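Chapter 7
What's Under the Seat? Looking After Office Furniture

I spent my first February in facilities work lying on my back under other people's chairs. I'd been hired by a little outfit called Dorurus, and my boss, Volodymyr Holovko, handed me a flashlight on day one and pointed at a floor with 359 desks on it. Off I went! I came home every night with carpet fuzz in my hair, and I loved it (well, mostly).

So that's where we start this chapter, down on the carpet looking up. You sit on a chair for years and never see its belly. Get your head low and there's a whole little world of plastic covers, rods, bolts and brackets. The thick black tube is a cover, and the gas lift lives inside it. The thin metal rod looks like part of the adjusting gear. Covers pick up scuffs and dust, and a quick wipe with a dry cloth takes care of most of it. 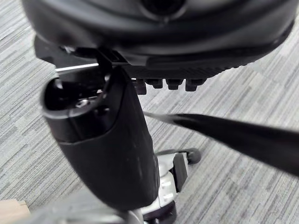
7.1 Before You Touch Anything

I write down the chair's maker and model first, then I look, then I wiggle. Is the seat rocking on its bracket? Does a bolt turn with just your fingers? Make a note and keep going – fix things on the second pass. And please leave the gas lift itself alone. It's under pressure, and opening one up is a job for the shop, every single time.

At the Warrier building in Inulville I got through 2 floors this way, and my notebook from that job is still the one I copy my forms from. We'll use those forms in Section 7.3.

7.2 The Stuff Around the Chair

Chairs don't live alone, of course. There are bins, boards, boxes and cables, and all of it ends up on somebody's list (yours, now). I like to sort by color when I can, blue for one room and gray for the next, and I write the room on a label too in case somebody swaps things around. They will!

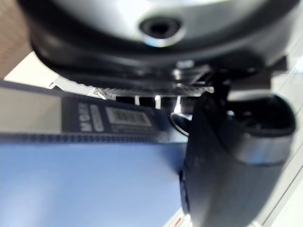 Figure 7.2 Blue surface with a ribbed border, seen at an angle.

Give ribbed edges a little extra time with a soft brush. A cloth slides right over the grooves and leaves the dust sitting there. Flat faces are easy, one wipe and you're on to the next.

Have your notebook handy for the first exercise, on page 2 of the worksheet pack.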